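# Notes for unit 6: Why a tiny beam rings, and what stops it

Same deal as last time: these are my talking notes cleaned up a bit, so they wander where I wander. 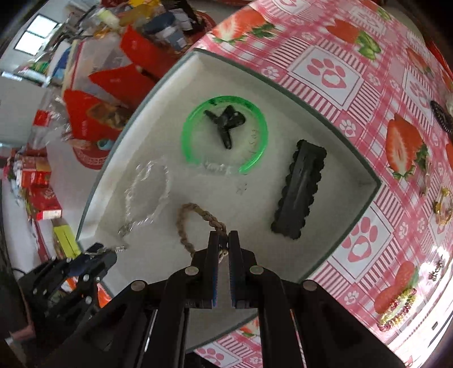
So, damping. Last unit we left our little silicon nitride beam wiggling happily forever, and I promised I'd ruin that for you. Every real oscillator leaks energy, and the number we use to keep track of the leak is the quality factor, Q. Take the energy stored, divide by the energy lost per cycle, multiply by 2π. Big Q means it rings for a long time, small Q means it goes thud.

I like to think about it in terms of ringdown (Huiling Mao taught it to me this way and it stuck). You give the beam a kick, you let go, and you watch the amplitude shrink. For light damping:

> A(t) = A₀ · exp(−π f t / Q)

So if you wait Q cycles, the amplitude has dropped by a factor of e^π, a bit over 23. Please don't memorize that, just plug in t = Q/f and see it fall out.

## Where the energy goes

**Gas.** Air molecules hit the beam from both sides, and the side moving into them gets hit harder. That's drag! It's usually the first thing to kill your Q, and the first thing you can fix, with a vacuum pump. Once the gas is thin enough that molecules bounce off the walls more often than off each other, the loss goes down in step with the pressure.

**Clamps.** The beam has to be held by something, and that something moves too. Sound waves run off into the chip and don't come back. Long thin beams are better here than short fat ones.

**The material itself.** Bending squeezes one face and stretches the other, so one face warms up a hair and the other cools down. Heat flows across and you've lost a little energy for good. There are also defects in the material that flip back and forth as it strains, and those are a pain to model.

The losses add as reciprocals:

> 1/Q = 1/Q_gas + 1/Q_clamp + 1/Q_material

which means the worst one runs the show. Students always want to improve the number that's easy to improve. Find the smallest Q first.

## A worked case

Suppose the beam rings at 235 kHz. In air you measure Q = 92. Pump it down and you get Q = 3,875, and pumping harder changes nothing.

The amplitude decay time is Q/(πf). In air:

> 92 / (π × 235,000) = 0.12 ms

In vacuum:

> 3,875 / (π × 235,000) = 5.2 ms

And the gas part alone? Subtract reciprocals: 1/92 − 1/3,875 gives Q_gas of 94. Almost the same as the total, so in air you were measuring the air and learning next to nothing about your beam.

## Try these before we meet again

1. A second beam from the same chip has Q = 850 in a half-decent vacuum. If its clamp and material losses together match the 3,875 above, what's Q_gas?
2. Show that the width of the resonance peak (full width at half power) is f/Q. Siu-fong Pan has a slick way of doing this with complex frequencies, and the slow way is fine too.
3. Would cooling the chip help the beam in air very much? Two or three sentences, with a reason.

For number 1, keep at least three digits until the end. You're subtracting reciprocals and I'd like your rounding to stay out of it. Next time we bring in temperature properly, and the same leaks turn out to be the doors that random kicks come in through.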